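Search reviews
Go

Joly tablecloth, pink floral check: two months on a kitchen table
By Ga-eun Shin
2022-03-11

I bought the Joly tablecloth in February to replace an old vinyl one that had split along the fold. Our table is in the kitchen, so it gets breakfast, homework, the mail and everything that comes out of the shopping bags. I wanted a cloth I could leave on all week.

The pattern is a pink and white check with flowers, leaves and branches printed over it in coral, salmon and brown. It is busier than it looked on the Traltico site, where I ordered it. My sister Bit-na thinks it is too much. I like it, and a busy print has a practical side in a house where people put things down and walk away.

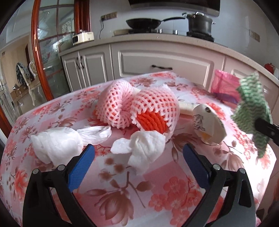

Everyday use

Fruit nets, tissues, a crumpled paper cup: an ordinary amount of litter for our table after a snack. Small trash like this lifts off without catching on anything. White paper is easy to spot against the print. Pale pink foam is less so, and I have missed a piece of it more than once when clearing up at night.

Crumbs are the main job. I gather the corners and shake the cloth out over the sink, then put it back. Tea wiped up cleanly when I got to it quickly. Soy sauce left overnight made a faint mark near one corner that is still there after washing, though you have to look for it.

Color and fit

The pink goes well enough with our cream cabinets. It would probably fight with anything darker. Ours hangs evenly on the long sides and a little short at the ends. Measure first, and allow for the hem.

Folding it away leaves creases that take a day or so to drop out. I also tried a plain Fidus cloth last year, and that one lay flatter but showed every spot.

Would I buy it again? Yes, for the kitchen. For a dining room I would get something plainer.

1,341 views
29 shares
2 comments

Related reviews
Fidus plain table runner
Astuscombe seat pads, set of four
Joly dish towels after a year
Traltico countertop bin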